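Why Do Drawers Get Stuck?

The secret life of wood, for people who have ever pulled very hard and fallen over

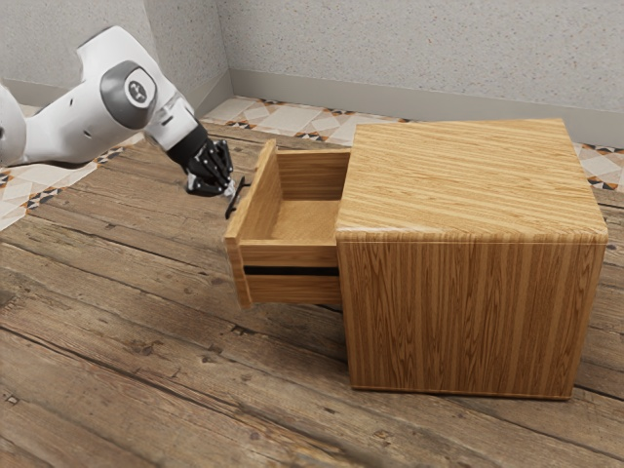 Arūnas Stankevičius wants to know why his sock drawer slides perfectly well in winter and then, by the end of summer, has to be fought. He adds that he has not put in any extra socks.

We believe you, Arūnas. The socks are innocent. Your drawer got fatter.

Wood drinks

Wood used to be part of a tree, and a tree is mostly plumbing. Inside the trunk are huge numbers of tiny tubes, far too small to see, that carried water from the roots up to the leaves. When the tree is cut into boards, the tubes don't go anywhere. They just stop having a job.

They can still soak up water, though, and they don't need a puddle to do it. There is always a little water floating in the air as an invisible gas called water vapor. When the air has a lot of it, we say the air is humid, and grown-ups complain about their hair. Wood doesn't complain. It takes the water in and swells.

When the air dries out, the wood lets the water go again and shrinks. In cold places this happens in winter, when the heating is on and the air indoors gets very dry. Your lips crack, your sweater gives you shocks, and your drawer runs like a dream.

Wider, but hardly any longer

A board doesn't swell the same amount in every direction. Think of a bundle of drinking straws. If every straw gets a bit thicker, the bundle gets wider. It doesn't get much longer. Wood works in much the same way. It swells across the grain (the lines you can see running along a board) and hardly at all along it.

The sides of a wooden drawer are usually boards with the grain running from front to back. So in damp weather the sides get taller, and the drawer starts to rub against the top and bottom of its slot. A gap as thin as a fingernail can disappear completely. This is why good furniture makers leave a gap in the first place, and why less good furniture makers get phone calls in September.

The other villain: friction

Friction is the force that slows things down when they rub together. Without it you couldn't walk, hold a spoon or stay on a chair, so we shouldn't be too rude about it. But it does enjoy a drawer.

If you pull on one side only, the drawer twists a tiny bit and its corners dig in. Pull harder and they dig in harder. You can feel the same thing with a matchbox tray (an empty one, please) if you push just one corner. A drawer that is wide and short from front to back is especially good at this trick. A long, narrow one is better behaved.

What to do about it

First, empty it. A drawer holding 44 comic books and a rock collection is heavy, and heavy things rub more.

Next, ask a grown-up to help you take it out. Turn it over and look along the bottom edges of the sides. Shiny patches show where it has been rubbing.

Now rub a plain white candle, not lit, along those edges. The wax fills in the tiny bumps in the wood and makes them slippery. A dry bar of soap will do if there are no candles, although soap can pull in moisture from the air, and you already know how that ends.

Put the drawer back and pull from the middle, or with both hands if it has two handles.

If it still sticks, wait for drier weather. Please don't let anyone sand it down on the stickiest day of the year. When the air dries out, the drawer will shrink back to its old size, minus the part that is now dust on the floor, and it will rattle around in there until you are old.

Try it yourself

Cut a strip of thin cardboard, draw around it on paper, and leave it in the bathroom while somebody takes a long, hot shower. Then lay it back on its outline. Has it curled? Cardboard is made from wood fibers, and they swell too, sometimes more on one side than on the other.

Next time: why doors creak, and why they only seem to do it at night.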